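Project report, Modern Fiction option
Fikri Nugroho, Rasusis College, Drerkenside
Handed in Sep 15, 2018

# Two versions of *Mandagi*

## What the project was

*Mandagi* is a family novel set in a harbour town during the last years of colonial rule. It was published by Arberg and brought out again nine years later in a version the author had cut and partly rewritten. Most readers now only know the second version. The college library has both, and I chose to compare them because the introduction to the later one says the changes were "small matters of pace". I wanted to find out if that was a fair description.

The question I was given approval for was: does the revised version of *Mandagi* tell the same story as the first? My tutor asked me to keep to the text and to leave the reviews until afterwards, so I did not read any reviews until the comparison was written.

## How I worked

I read the first version straight through, then the second. After that I read them side by side, one chapter at a time, with a notebook for each. I marked passages as cut, moved or reworded. Changes of spelling and punctuation were left out unless they altered the meaning.

The chapter numbers do not match after chapter three, where two short chapters are joined into one. I used the first version's numbers in my notes and have done so in this report. The second version has 11 chapters and no prologue.

The first version is a hardback with several loose pages, and page 117 was missing from the library's copy. The public library in Drerkenside had a copy with the page in it, so I read it there and took notes by hand.

## What was changed

The prologue is the largest cut, at around 4000 words. In it the grandmother, Ruth, describes the voyage out and her quarrel with her brother over the sale of their father's print shop. Without it, the novel opens with her grandson Daniel waiting outside the customs office for a permit. The reader of the second version meets Ruth as an old woman who will not talk about her brother and does not learn the reason until the last third of the book.

This has an effect on chapter six, the dinner. The wording of the chapter is nearly the same in both versions. In the first, we know why Ruth leaves the table when printing is mentioned. In the second, her leaving looks like bad temper, and Daniel's mother seems to be in the right. I had to read it twice before I noticed that it was my knowledge that was different and the page was the same.

Seven scenes told from the point of view of the clerk, Harmen, were cut. He still appears, but always as someone the family sees across a desk. In the first version he has a sick wife and is behind with his rent, and his decision to report Daniel in chapter nine comes after a long night of going over his bills. In the second version he simply reports him. I think this is the most important change in the book. It turns a man with reasons into an official, and it makes the second half move faster, but I missed him.

The rewording is mostly in the speech. Daniel's father uses long, formal sentences in the first version and shorter ones in the second. Some place names inside the town were changed too. Fish Steps becomes Lower Steps, and the chapel loses its name altogether. I could not find any reason for this and the introduction does not mention it.

The ending is the same in both up to the last paragraph. The first version closes with Daniel on the boat reading his grandmother's letter. In the second he has the letter in his coat and the boat has not left yet. We are not told what the letter says in either version, but a reader of the first has a good idea, as parts of the prologue are plainly taken from it.

## Problems

I spent too long on the early chapters. By chapter four I had filled most of the first notebook and had to write shorter notes from then on, so chapters seven and eight are thinner than I would like. I should also have decided at the start what to call a passage that was both moved and reworded. I changed my mind about this halfway through and had to go back.

I wrote to Arberg to ask if any letters about the revision had been kept. I had no reply before the report was due. If one comes I will add it as a note in November, when we give our talks.

## Findings

The revised version has the same events in nearly the same order, so in that sense it does tell the same story. The reader's sympathy is placed differently. The first version shares it between the family and the clerk and gives Ruth a history at once. The second keeps close to Daniel and lets us know only what he knows. I do not think "small matters of pace" is a fair account of that.

I prefer the first version, although the second is better made. The dinner chapter would be my choice for anyone who wants to look at one chapter only.

## Texts used

*Mandagi*, first version, Arberg, hardback. College library, with page 117 read in the Drerkenside public library copy.

*Mandagi*, revised version, Arberg, paperback, with the author's introduction. College library.
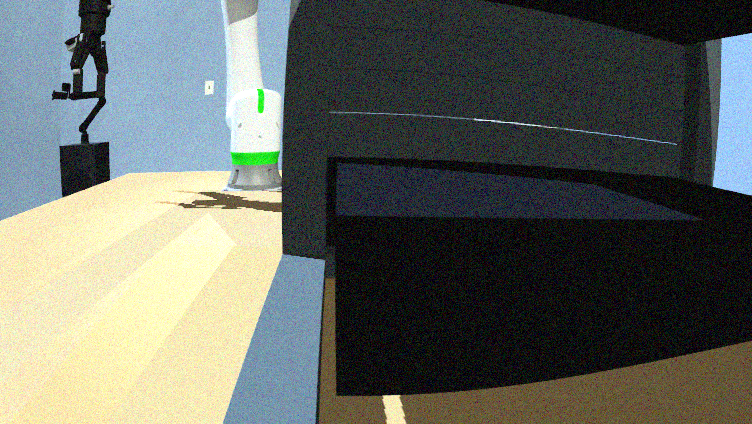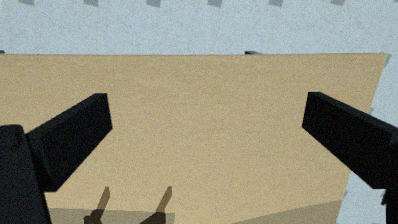 *Figures 1 and 2. Robot equipment at a pale tabletop, computer renders.*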